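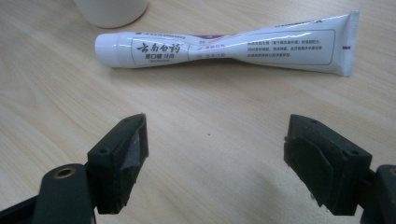

Kiltitby House – Residents' Services Desk
Ticket 251
Category: Shared washrooms, supplies
Subject: Toothpaste tube twisted at the middle, contents not reaching the cap
Opened: 2021-10-14
Raised by: Nouhaila Benmoussa, Hellach corridor
Status: Closed

Reported problem

The resident states that a tube of Yunnan Baiyao toothpaste, kept for her own use in the Hellach washroom, no longer dispenses properly. Pressure applied at the sealed end produces nothing at the nozzle. Pressure applied close to the cap produces a small amount, which then draws back. The tube has been wrung at the middle, and the resident believes that a good part of the paste is held behind the twist. She asks whether the tube can be recovered, and whether the washroom shelf could be provided with some means of preventing a repetition.

First response

The desk thanked the resident for her report and asked her to confirm the following before any further pressure was applied:
– whether the cap unscrews freely;
– whether any paste has escaped at the flat seal;
– whether the plastic has split at any point along the creases.

The resident replied that the cap turns without difficulty, that the seal is dry and that she can find no split. She added that the tube had been wrung by hand on several mornings in order to force the paste forward, and that each attempt had left the waist narrower than before.

Assessment

The fault was recorded as a blockage caused by twisting. The tube is plastic and does not hold a fold in the way that the older metal tubes did. When it is wrung, the walls close on one another at the waist and the paste is divided into two parts. Further squeezing from the sealed end only tightens the crease and places strain on the seal.

A similar case was entered in February for the Pacheco corridor (hand cream, same cause). On that occasion the user cut the tube open at once, and the remainder dried out before it could be used. Cutting is therefore advised only as a last step.

Steps advised

The resident was asked to proceed in this order.

1. Remove the cap, so that air can pass, and hold the tube upright with the nozzle at the top.
2. Take one end in each hand and turn them gently against the direction of the twist until the two ends lie flat in line. Do not pull.
3. Stand the closed tube in a mug of warm water, cap downwards, for 5 minutes. The water should be comfortable to the hand. Boiling water must not be used.
4. Dry the tube, lay it on a flat surface and press along the creased part with the thumbs, working outwards to both edges.
5. With the cap off, draw the back of a comb from the sealed end towards the nozzle, using light and even pressure.
6. Fold the emptied end over and secure it with a clip.

Resident's reply

Steps 1 to 4 were completed. The creases have softened but remain visible. At step 5 the paste moved past the middle on the second attempt – the first had been made with the cap still on. The resident estimates that some 15 days' use is left. She does not own a suitable clip.

Action taken

A Nillell tube clip was issued from the supplies cupboard and left in the resident's pigeonhole. The request for the shelf was passed to the washroom stock list, and clips for the remaining residents of the corridor will be ordered with the next delivery. The following line has been added to the notice above the basins: "Please press tubes from the end and fold them. Please do not wring."

Closing note

The resident confirmed that the clip holds and that the tube dispenses normally. Should the plastic split along the old creases, the paste may be moved to a small lidded jar, labelled with the owner's name. Any further report on the same tube should be entered under this ticket number.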